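Last revised 31 Jul 2020. Applies to all Bradwood household and small-office collections.

# Sorting and collection: frequently asked questions

## General

**Which materials are accepted?**

Paper, card, steel and aluminium cans, glass bottles and jars, and rigid plastics marked 1, 2 or 5. Plastic film is not accepted at the kerb. It may be taken to the drop-off point at Srithong Road during opening hours.

**Do I need to register?**

Yes. Each address has a collection reference of four digits, printed on the welcome letter. If you have moved within the district, the reference stays with the old address and a new one is issued. Do not carry your old label over to the new property.

**What is the weight limit?**

9 kg per container. Crews may leave anything heavier, with a yellow tag. A tagged container will not be collected until the next scheduled round, even if the excess is removed the same day.

**Is glass weighed separately?**

No. It counts towards the limit of the container it is in. Households with a lot of glass should use two containers or the bottle bank.

## Containers

**Must I use the containers supplied?**

No. Any rigid, open-topped container is accepted provided that it:

- holds no more than 62 litres
- has a handle, or a rim that can be gripped with gloves on
- stands upright when empty
- carries the address label on one long side

Bags and cardboard boxes are not accepted for anything except paper and card, and then only in dry weather.

**Does the colour matter?**

It does not. Crews go by the label and the contents. The colour scheme in the 2016 leaflet was withdrawn and can be ignored.

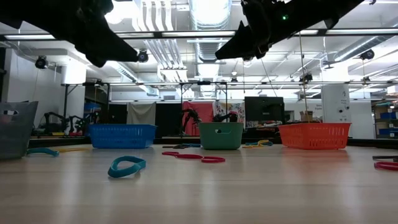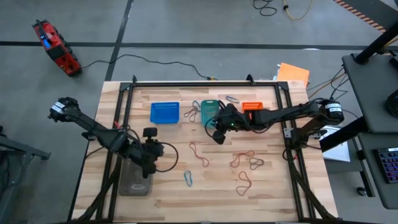
**Can I stack containers at the kerb?**

Only if they are the same model and are designed to stack with contents inside. Nesting containers, which fit into one another when empty, will tip if stacked full. Place them side by side with the labels facing the road -- crews read the label before lifting.

**My container has split. Can it be repaired?**

Small cracks in the rim are acceptable. A split in the base is not. Tape does not hold in cold weather and a taped base will be refused. Supplied containers are replaced free once in any 12-month period. Return the damaged one empty, with its label still attached.

**Where are replacement labels obtained?**

From the Dalletti Street office or by post. Use form 1834, not the general enquiry form. Postal requests are handled in order of receipt.

## Preparing materials

**How clean is clean enough?**

Empty and rinsed once in cold water. Paper labels on jars can stay on. Lids should be removed from glass and put in with the metals if steel, or with the plastics if rigid and marked 1, 2 or 5.

**Should cans be crushed?**

No. The Husis sorting line separates cans partly by shape, and flattened ones tend to travel with the card.

**What about shredded paper?**

Accepted in a closed paper sack only, placed on top of other paper. Loose shreds are treated as refuse.

## Collections

**When should containers be out?**

By 7 am on the day of collection, and not before 6 pm the evening before.

**What happens if a round is missed?**

Report it within two working days. Reports made later are logged but do not trigger a return visit. If the whole street was missed, one report is enough.

**Will the rounds change?**

The northern rounds will be redrawn in October to take in 3000 more addresses. Affected households will be written to beforehand. If you have not had a letter, your collection day is unchanged.

**Is there an assisted collection?**

Yes, for residents who cannot move a container to the kerb -- tick box C on the registration form. The arrangement is reviewed every two years. Containers must be reachable without passing through a locked gate.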